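In December my parents sold the flat on Salazar Street, and I came home to empty the lower drawer. Under the school books I found a tin of Ciner biscuits. It held 30 bus tickets, all from the line to Hinda, smoothed flat and tied with a blue thread. I was 11 when I tied it.

I tried to remember what I wanted with them. Maybe I was saving for a prize – I believed many things then.
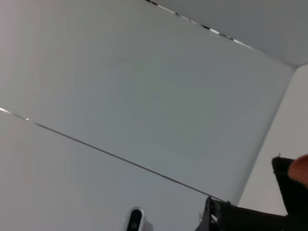
My sister called from the kitchen that I had kept them for the numbers, because a ticket ending in 4 was good luck. I turned over the first one. It ended in 7, and so did the next.

I put the tin in my coat and went down to wait for the bus.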